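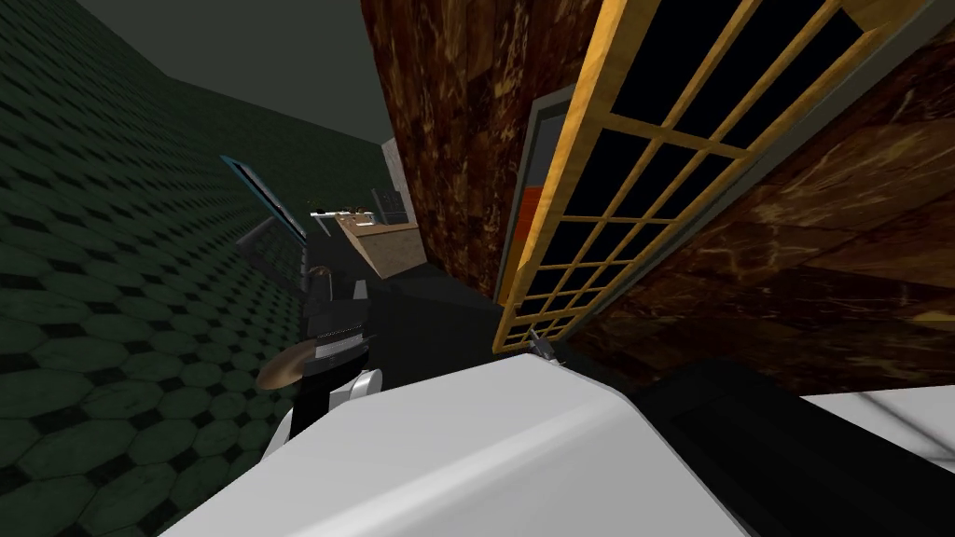 Apprendre un geste à un robot demande d'abord d'accepter que son corps n'est pas le nôtre. Je l'ai compris le premier matin chez Helley, assise devant un écran, une manette dans chaque main, pendant que Liudmyla Bilyk me répétait de ne pas serrer les doigts si fort. Dans la pièce virtuelle, le mur à carreaux hexagonaux verts penchait comme la paroi d'un bateau, et la grande coque blanche d'un de mes deux bras dominait le bas de ma vue. Au loin, un comptoir de bois clair descendait vers la droite, très petit. J'ai voulu redresser la tête. C'est bien sûr ma propre tête que j'ai redressée, et rien n'a changé sur l'écran.

« Tout le monde fait cela », m'a dit Liudmyla Bilyk, sans se moquer. Elle dirige la formation des opérateurs dans cette petite société installée à Ceveck, au deuxième étage d'un ancien dépôt de tissus. L'escalier sent encore la teinture. En haut, il y a une salle longue avec des rideaux gris, sept postes de travail, et un silence auquel je ne m'attendais pas. J'avais imaginé des moteurs, des bruits de métal. J'ai entendu surtout des gens qui respirent et qui, de temps en temps, disent « non, non, recommence » à voix basse, pour eux-mêmes.

Le métier n'a pas encore de nom fixe. Sur les contrats on lit « opérateur de démonstration ». Entre eux, ils disent « montreurs ». Le montreur exécute une tâche à distance avec les bras du robot, le logiciel enregistre les mouvements des articulations et ce que voient les caméras, et un programme d'apprentissage essaie ensuite de reproduire la tâche sans personne aux commandes. Chez Helley, presque toute la première étape se fait en simulation. Les pièces sont dessinées, la lumière est calculée, les objets tombent selon des lois que quelqu'un a écrites. On peut y rater une assiette toute la journée.

Le logiciel s'appelle Pato. Il a été écrit en grande partie par Matvii Stasiv, un homme de peu de mots qui porte toujours son casque audio autour du cou. Quand je lui ai demandé pourquoi les décors étaient si étranges, avec du marbre brun à côté de carrelages verts, il m'a répondu que les matières sont choisies au hasard par la machine. « Si toutes les cuisines sont blanches, le robot apprend le blanc. Il n'apprend pas la porte. » Il a ajouté que certaines combinaisons lui font mal aux yeux, mais qu'il n'a pas le droit de les retirer. C'est Yevdokiia Bondarchuk, responsable des données, qui l'a interdit.

J'ai rencontré Yevdokiia Bondarchuk dans son bureau, où les murs sont nus. Elle m'a expliqué avec patience comment on juge une démonstration. La réussite ne suffit pas. Il faut que le geste soit lisible, c'est-à-dire qu'un programme puisse y trouver une intention. Un montreur trop habile est quelquefois un mauvais montreur : il passe derrière un obstacle avec un petit tour du poignet, très élégant, et le programme qui l'imite va chercher l'obstacle chaque fois, comme si cela faisait partie de la tâche. Un montreur hésitant pose un autre problème. S'il s'arrête longtemps avant de saisir, le robot apprend à s'arrêter longtemps. Parfois il apprend si bien qu'il ne repart plus.

« Nous demandons une hésitation honnête », dit-elle. J'ai noté cette phrase et je ne suis pas certaine de l'avoir bien comprise. Je crois qu'elle veut dire ceci : ralentir quand le geste est difficile, et ne pas ralentir par fatigue.

La fatigue, j'en parle le lendemain avec Begoñe Bravo, qui a été couturière avant de venir à Ceveck. Elle s'assied au poste près de la fenêtre, toujours le même, et pose une serviette pliée sous ses avant-bras. Sa main gauche travaille peu. Elle tient, elle stabilise, elle attend. La droite s'avance. En couture, me dit-elle, c'est pareil, la main qui tient fait la moitié du travail et on ne la félicite jamais. Les débutants oublient un bras. Ils le laissent pendre devant la caméra, et ils se plaignent ensuite de ne rien voir.

J'ai reconnu mon erreur de la veille. Dans Pato, le point de vue est attaché au robot, avec l'angle qui lui convient à lui. Un bras trop près cache le meuble qu'on veut atteindre. Il faut l'écarter d'abord, lentement, en pensant à l'épaule et au coude, alors que dans la vie personne ne pense à son coude pour ouvrir un placard. Begoñe Bravo m'a montré sa manière. Elle ferme les yeux un instant, elle bouge la manette de quelques centimètres, elle rouvre les yeux et regarde quel morceau du corps a répondu. « Je demande au bras où il est », dit-elle.

Les manettes viennent de la maison Levchenko, qui fabriquait autrefois des commandes pour les grues. Elles sont lourdes, avec une gâchette sous l'index pour fermer la pince. Elles ne rendent pas la force. Quand la pince touche un objet, la main de l'opérateur ne sent rien, elle doit le deviner avec les yeux : une ombre qui se raccourcit, un bord qui tremble. Plusieurs montreurs m'ont avoué qu'ils sentent pourtant quelque chose après quelques semaines, une sorte de pression dans la paume. Matvii Stasiv a vérifié les manettes. Il n'y a rien dedans qui puisse presser.

Le 10 juin 2020, j'ai assisté à une séance complète. La tâche était simple à dire : ouvrir la porte d'un placard bas, prendre un bol, le poser sur un plan de travail, refermer la porte. Ekua Owusu était aux commandes. Elle est la plus jeune de l'équipe, elle étudie la kinésithérapie le soir, et elle parle beaucoup pendant qu'elle travaille -- au robot, surtout. Elle le vouvoie. « Avancez, je vous prie. Encore. Merci, c'est trop. »

La poignée lui a résisté plusieurs fois. La pince glissait, la porte revenait, Ekua Owusu appuyait sur la pédale qui efface l'essai et tout se remettait en place d'un coup, le bol, la porte, la lumière. J'ai trouvé cela un peu triste, je ne sais pas pourquoi. Elle changeait alors sa prise. Elle a fini par placer un doigt de la pince derrière la poignée et tirer avec tout l'avant-bras, comme on tire un rideau lourd. Le bol est sorti. Elle l'a posé trop près du bord, l'a repoussé avec le dos de la pince, puis m'a regardée.

« Je la garde ou je l'efface ? »

La question n'était pas pour moi, heureusement. Le petit mouvement pour repousser le bol n'était pas prévu dans la consigne. Yevdokiia Bondarchuk, appelée pour décider, a regardé l'enregistrement sans le son et l'a gardé. Une correction visible est précieuse, a-t-elle dit, un robot qui n'a vu que des gestes parfaits ne sait pas quoi faire de sa première faute. À la fin de la journée, il y avait 88 démonstrations retenues pour cette porte. Ekua Owusu s'est étirée longuement contre le mur et a demandé s'il restait du thé.

On peut aussi enseigner avec la main, sans manette ni écran. Au rez-de-chaussée, Helley possède un bras réel, fixé sur une table, dont on relâche les moteurs pour le guider directement. On le prend par le poignet et on le promène d'un point à l'autre. C'est plus naturel, et Liudmyla Bilyk y envoie chaque nouveau pendant sa première semaine, avant de le laisser monter. Le poids du bras, dit-elle, donne de la politesse. Après l'avoir porté, on ne lui demande plus de faire un demi-tour en l'air sans raison.

J'ai essayé à mon tour. Le métal suivait ma main avec un léger retard, comme un enfant qu'on emmène et qui regarde ailleurs. Mais le guidage direct a ses défauts. L'opérateur est dans le champ des caméras, son épaule cache l'objet, et il est presque impossible de conduire deux bras à la fois quand on n'a que les siens. Pour la porte et le bol, il faut remonter l'escalier.

La question de l'emploi revient souvent dans les conversations du déjeuner. Que deviennent les montreurs quand la machine sait ouvrir la porte ? Liudmyla Bilyk répond qu'il y aura d'autres portes, et elle le dit sérieusement : coulissantes, sans poignée, avec un aimant, avec un linge coincé dans la charnière. Begoñe Bravo est moins tranquille. Elle a déjà vu fermer un atelier. Elle garde chez elle sa machine à coudre, graissée, sous une housse.

Avant mon départ, on m'a permis de voir l'élève. Matvii Stasiv a lancé le programme entraîné avec les séances précédentes, dans une pièce que personne n'avait encore utilisée, murs roses et sol noir. Les deux bras se sont levés. Le gauche s'est écarté d'abord, lentement, pour dégager la vue, et j'ai entendu Begoñe Bravo rire derrière moi. Le droit s'est approché de la poignée, l'a manquée, a reculé un peu et s'est présenté de nouveau, plus bas. La porte s'est ouverte de la largeur d'une main. Ensuite le robot est resté là, la pince dans l'ouverture, et Matvii Stasiv a attendu un long moment avant d'arrêter le programme et d'écrire quelque chose dans son cahier.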